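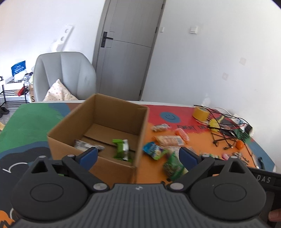
Sewwandi Mollah
Posted Tuesday, 09:14
I would ask members to read the Zolside fitting notes in full before ordering the raised suspension kit. The notes state that the front struts must be replaced as a pair with the supplied top mounts. Two threads in this section now advise keeping the original mounts, and I do not consider that advice safe.

Jarmo Juntunen
Posted Tuesday, 09:52
The notes say that the original mounts "may be retained where in sound condition". I have the April revision open in front of me. Mine were retained, the truck was aligned afterwards, and it has covered 3,000 miles without complaint.

Sewwandi Mollah
Posted Tuesday, 10:05
That sentence applies to the standard kit. The raised kit has its own section, on page 5, and the wording there is "must". I accept that the layout is poor and that the two are easily confused.

Jarmo Juntunen
Posted Tuesday, 10:31
I have now read page 5. The word is indeed "must". I remain of the view that the requirement is over-cautious for a vehicle used only on the road, but I withdraw the statement that the notes permit it.

Graciela Iturra
Posted Tuesday, 11:20
May I raise a separate matter concerning the same kit? The Akande pickup with the long bed sits lower at the rear than the short bed when loaded. Zolside supplies one rear spring for both. After fitting, my headlamps were aimed too high with a full load, and the inspection station at Flistville declined to pass the vehicle until they had been reset.

Urho Halonen
Posted Tuesday, 12:02
Headlamp aim should be checked after any change in ride height, whichever spring is used. The garage that carried out the work ought to have done so. Did your invoice list it?

Graciela Iturra
Posted Tuesday, 12:17
It did not. It listed wheel alignment only. The garage has since agreed to refund the 84 I paid for the second visit.

Ibsa Fikre
Posted Tuesday, 13:40
On the subject of the rear springs, Flisau offers a heavier pair for the long bed. I have them on a works vehicle. They cure the sag under load. The ride when empty is noticeably harder, and I would not recommend them to anyone who carries passengers daily.

Jarmo Juntunen
Posted Tuesday, 14:08
I must disagree with mixing springs from one maker with struts from another. The two were not designed together, and any warranty claim is likely to be refused by both parties.

Ibsa Fikre
Posted Tuesday, 14:26
I put that question to Zolside in writing before buying. Their reply was that the strut warranty stands and the rear of the vehicle is excluded. Members should obtain their own answer in writing, as mine relates to one vehicle.

Urho Halonen
Posted Tuesday, 15:45
I have amended the title of this thread so that it refers to the raised kit only. Questions on the standard kit should be placed in the existing thread, now at 52 replies. Would Jarmo kindly edit his earlier post there, so that the reference to the original mounts is corrected?

Jarmo Juntunen
Posted Tuesday, 16:03
Edited. I have left the mileage in.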